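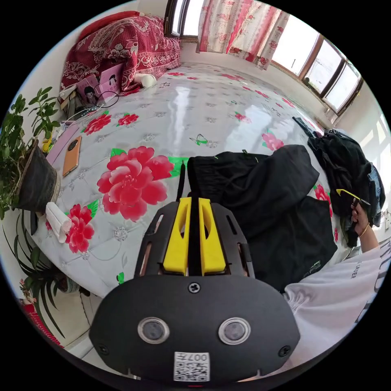 Drateck Bed Folding, release 4

Contents
455 episodes of clothes handled on a bed with the Mirevlow hand-held gripper. 290 are labelled by garment; the rest carry a task label only. Black shorts and other dark clothing on a patterned cover are included — segmentation is weak on these.

Collection
Two yellow fingers, one operator, daylight from the windows. Household items stay on the bed during a take. 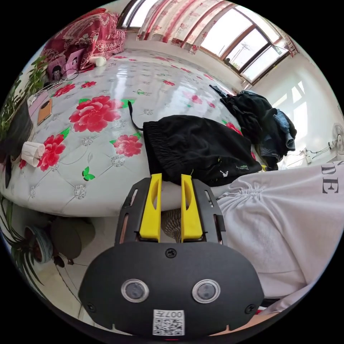 Fingertip width is logged with every episode and should be read together with the pose track. Episodes with a lost pose track are listed in dropped.txt and are left out of the total.

Known faults
Glare on glossy covers upsets tracking. Drawstrings have no label of their own.

Maintainers
Solomiia Marchuk (capture), Anqi Xu (labels)
Last changed Monday, August 18, 2025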